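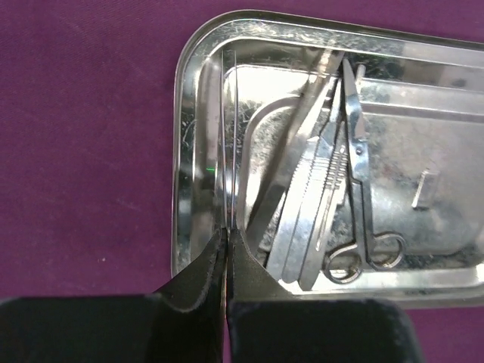 Mircea Ursu replied 5/3/25: Evening shift still has two people laying out trays by hand, so is the cell meant to take that over or only the thin instruments?

Only the thin ones for now. Scissors, forceps and scalpel handles stay with the bench. Lăcrămioara moves to checking and signing off.

Log: 20 stops last shift, 3,069 picks. Grip force lowered at Stirthorpe, restart pending.

Status: open. Assigned to T. Avram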